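To: Ludurville Libraries members list
From: Wojciech Witkowska, Office of Member Services
Date: Sunday, December 9, 2018
Subject: Re: Interlibrary loan limits and the Rautiainen bequest

Dear members,

The Office has received several replies to the October notice on loan limits. The message from the Sukar branch is quoted in part, as it raises the points most often put to us.

> Our branch council has read the notice and supports the new
> request form. We would ask for a clearer statement on two matters.
> First, does the limit of 20 open requests apply to a household or
> to each card? Second, will the Rautiainen books be lent outside
> the county while cataloging is still under way? We have readers
> who have waited since spring for the river surveys.

The limit applies to each card. A parent or guardian may place requests on a child's card, and those requests are counted against that card only. Items that have arrived and are waiting at the desk are not counted as open.

The bequest came to us as nearly 4,000 volumes, chiefly local history, land records and printed maps. Of these, 2,000 have been entered in the Vikico catalog and may be requested in the usual way. Bound maps and the river surveys may be read at the main building but will not travel until their bindings have been examined. Branches should not promise a date to readers.

The member forum on these subjects will be held in the upper meeting room at Ludurville. Coffee will be served before the opening remarks.

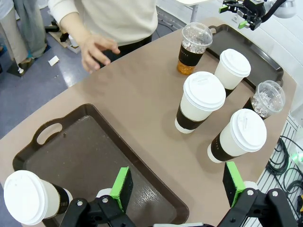 Refreshments, Ludurville

Branches that wish to place an item on the forum agenda should send it to this office in writing, with the name of the person who will speak to it. Each speaker will be given the same amount of time. Written statements from branches unable to attend will be read into the minutes.

The revised request form has 2 pages. The second page is for staff use and should be left blank by the reader. Older forms will be accepted until the present supply is used up, but they do not have a space for a pickup branch, and staff should write this in the top margin.
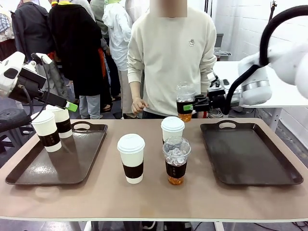
May a reader renew an item borrowed from another county?
Only the lending library can grant a renewal, and the request should reach the home branch before the due date.

Late charges on out-of-county items are set by the lender and are passed on without any added fee. Please direct further questions on charges to the desk at your own branch.

Respectfully,

Wojciech Witkowska
Office of Member Services
Ludurville Libraries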